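Small tabletop conveyor for sorting bricks by color - worth it?
Workshop & Storage > Sorting and Bins

mossback_lane
Started this thread in July, 14 replies

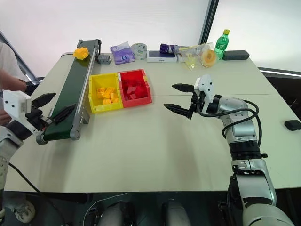

Yellow bricks left, red bricks right, belt beside them.

I keep seeing people put a little belt on the table and call it a sorting station. Before I spend $188 on the Allement kit I'd like somebody to tell me what the belt does that my hand doesn't. I have two kids' worth of bricks in tubs in the garage and I want them split by color before they go to my sister. Two bins like the ones in the photo I already have. The belt is the part I'm not sold on.

Also, is green the only belt color they come in? Not that it matters.

tern_and_plover
I have the Allement. It moves bricks from one end to the other. If that sounds underwhelming, well, yes. Where it helped me was pace. With a tub in front of me I dig around and get distracted by parts I like. With a belt the bricks show up and I grab the ones I want.

Is it worth 188? For one garage, no. I got mine used for a lot less.

mossback_lane
So it's a $188 cure for a short attention span.

tern_and_plover
Kind of, yeah.

KHiguchi
I'll disagree a little. Kazuhiro Higuchi here, I sort for a toy resale shop and we've had a belt on the bench for two years. One person with a tub did 154 bricks in the time I tested. Same person with the belt did 263. I didn't expect that much of a gap and I ran it again the next morning with close to the same result.

drywall_dan
Who timed it, and was the person already warmed up on the second run? You can't do tub first, belt second and then give the belt all the credit. Everybody gets faster at a dull job after the first few minutes.

KHiguchi
Fair point about the order. Second time I did belt first. Belt still won, by less. I'd have to look for the sheet.

drywall_dan
"By less" is the number I want to see.

pennyroyal88
Look at how that table is set up though. The belt runs at an angle toward the front left and the two bins are on the right of it. I'm left-handed. I'd be reaching across the belt for every brick I drop. Put a bin on each side or don't bother. And the red bin is nearly full! That's when bricks start rolling off the heap and you get red ones in with the yellow, and then you're sorting the sorted stuff.

tern_and_plover
Red bin's a bit taller than the yellow, so it'll take a while to spill. I do agree on one bin per side. I tried mine next to each other first and moved them the same evening.

pennyroyal88
Taller doesn't help if it's heaped.

old_gravel_rd
My complaint is the junk at the back. Tissues, tape, a phone on a box, a bottle of soda. Every sorting table I've ever had ends up like that, and then the far end of the belt has no room and you can't get a scoop in to load it. Clear the table first. Nothing with sugar in it anywhere near bricks, either. I washed 20 pounds of them one winter after a root beer went over and I'm not doing it again.

mossback_lane
The tape I can defend, I label bins. The soda I can't.

What's the black bracket for, the one on the edge of the belt that sticks out over the green part?

tern_and_plover
No idea on that one. Mine didn't come with anything like it. Could be a guide so parts don't wander off the side, but I'm guessing.

drywall_dan
Looks like an add-on to me. Yoshida sells side guides for small belts and they're overpriced for what they are. Bent piece of metal and two screws, make your own.

KHiguchi
We have guides on ours and they're useful for small round parts. For plain rectangular bricks I'd skip them.

pennyroyal88
Has anyone used the Paltura trays instead? Shallow tray, sloped at the front, no motor. Spread a layer out, pull one color, dump the rest. I did my nephew's whole collection that way and my back was fine. A belt has to be plugged in, wiped down, and stored somewhere when you're finished, and it's longer than you think.

old_gravel_rd
Seconding a tray. A cookie sheet works too.

KHiguchi
A cookie sheet is fine for one afternoon. I wouldn't do it all day.

mossback_lane
I only have the one afternoon. OK, going with a cookie sheet and the two bins I've got, one on each side. If I hate it I'll look for a used belt.

drywall_dan
Still waiting on that sheet, Kazuhiro.

KHiguchi
It's at the shop. I'll post both runs when I'm in.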